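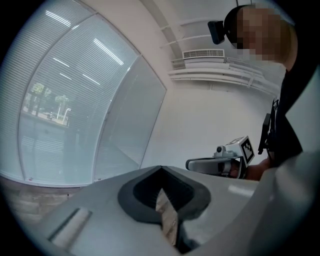
Koubek opens its box works in Durunbridge to the public one Saturday in February, and I drove over from Folton to find out whether the company's new board, Jovia, is as green as the posters in our library say. I write this page for people who buy boxes, ship things in them, and end up with a garage full of them, so I care more about that claim than about the free tote bag. Brown was the color of the day. I spent it looking at brown material alongside other people who were also looking at brown material. If that sounds dull to you, you may be surprised. I like a factory. What I don't like is being told things on a factory tour that I can't check when I get home.

Getting there and getting in

Entry was free but you had to book online, and the booking page asked for a phone number, a job title and how many people worked at my company. I put down a landline that was disconnected years ago. My group was the 10:15. We were told to arrive half an hour early for the safety talk, which lasted six minutes, and then we stood in a hallway looking at framed photographs of older, better-looking delivery trucks.

Parking is on the grass behind the loading bays. It had rained all week. A man in an orange vest waved me toward a spot I would not have picked, and I came out of the day with mud to the top of my left boot. If you go next year, use the lot at the swim center and walk. There is a footpath along the canal and it takes less time than queuing for the gate.

The tour

Our guide was Tahmineh Mazandarani, who runs the converting floor during the week and had been given the job of talking to strangers on her day off. She was very good. She answered what she was asked, and when she didn't know something she said so, which put her ahead of every printed panel in the building.

You go in by the reel store first. The reels of paper are taller than I am and smell like a wet school bag. Mazandarani explained the three layers of ordinary board: two flat liners with a wavy sheet glued between them, and starch for the glue. I knew that much. What I didn't know was how much depends on the steam. The paper has to be softened to take the wave, and if the heat drifts, the sheet comes off the end curled like an old photo. She pulled a bad one out of a bin to show us. A boy in our group asked if he could keep it and she let him, and he carried it for the rest of the tour and hit his sister with it.

The corrugator itself wasn't running. The website had said "see our production line in action," and I asked about that. Mazandarani said the line doesn't run on Saturdays and never has on an open day, for insurance. So "in action" meant a video of the line in action, shown on a screen next to the line. I don't blame her for that. I do think whoever wrote the website has been to the building and knew.

The die cutting area was better. One small press was running at low speed behind a guard, cutting flat trays with a pattern of slots, and a woman at the far end was stripping the waste out by hand with quick slaps of her palm. I could have stood there for an hour. We were given a few minutes and then moved along to the Jovia room.

About Jovia

The Jovia room used to be a meeting room and still has the coffee machine. There were banners, a plant, and a fish tank with a Jovia box sitting in it under water. The box has a coating that keeps damp out, and the point being sold is that it does this with no plastic film, so the box can go in with normal paper recycling.

If true, that would be a good thing. Waxed and film-lined boxes are a nuisance. I have thrown away plenty of them from the fish stall and felt bad about it each time.

The panel on the wall said Jovia had been through 548 hours of testing. It didn't say what kind of testing, who did it, or what happened at the end. Hours of testing is a strange thing to boast about. I could test a chair for 548 hours by leaving it in the hall. I asked the young man from marketing what the tests were and he said "all the standard ones." I asked which standard. He said he would email me. I gave him a real address this time. As I write, I have heard nothing.

The second claim was that Jovia "breaks down naturally." Most things do, given long enough. The panel gave no length of time and no conditions. A garden heap and an industrial composter are very different places, and a coating that disappears in one may sit in the other until your kids sell the house. When I asked Mazandarani on the way out, she said she wouldn't put it in her own compost until she had seen the paperwork, and that as far as she was concerned it should go in the paper bin anyway. I thought that was the most useful sentence I heard all day and it should be on the banner.

The third claim was about the fish tank. The box had been in there, we were told, since the doors opened. It was holding its shape. It also had a stone in the bottom to stop it floating, and nothing inside that could get soggy. I would have liked to see it lifted out and picked up by the flaps with a few pounds of potatoes in it. I suggested this. People laughed as if I had been joking.

The price

No price was posted for Jovia. For ordinary brown boxes there was a sheet, and the small-order minimum is 223 of any one size, a number so odd that I asked where it came from. It is what fits on their smallest pallet, in their most common size, with the strap they use. Fine. I believe that one, because it is too awkward to have been made up by marketing.

For Jovia you have to "start a conversation." In my experience, when a company wants a conversation about a box, the box is expensive. Someone in our group who packs plants for mail order had already had the conversation and said she'd been quoted enough to make her go back to putting a bag inside a plain box. I can't confirm her number, so I won't print it.

Lunch, and the children's table

There's a canteen. The soup was leek, it was hot, and it cost less than a coffee does in Folton. The bread had been cut too early and had gone hard at the edges.

At the far end was a children's table where you could fold your own box from a flat blank, with crayons. It was the busiest place on the site, with a fair number of adults pretending to help. The blanks were the plain kind. I folded one. The tuck flap is cut a hair too wide and fights you, and it popped open again in the car. I have had the same trouble with their mailers, so at least it's consistent.

The gift shop is a shelf. Tote bags are free if you fill in another form.

Would I go again?

Probably, for the press and for the guide. If you have any interest in how plain things get made, a morning in Durunbridge is well spent, and the 26 bus stops close enough that you can skip the grass altogether. It doesn't run after lunch on a Saturday, so check how you're getting back.

I would go in with a short list of questions, though, and write the answers down while people are still standing in front of you. Ask what the coating is made of. I did, and "plant-based" was as far as we got. Ask who has agreed to take it for recycling. Ask what it costs per box at the smallest order. If you get further than I did with any of these, write to me through the contact form and I'll add it to this page with your name on it, or without, as you like.

I did bring home one Jovia sample, a small flat one from a pile by the door. It's out on the back step under the gutter drip with a brick on it, next to a plain box of the same size from the kitchen. I'll report on both when the plain one gives up.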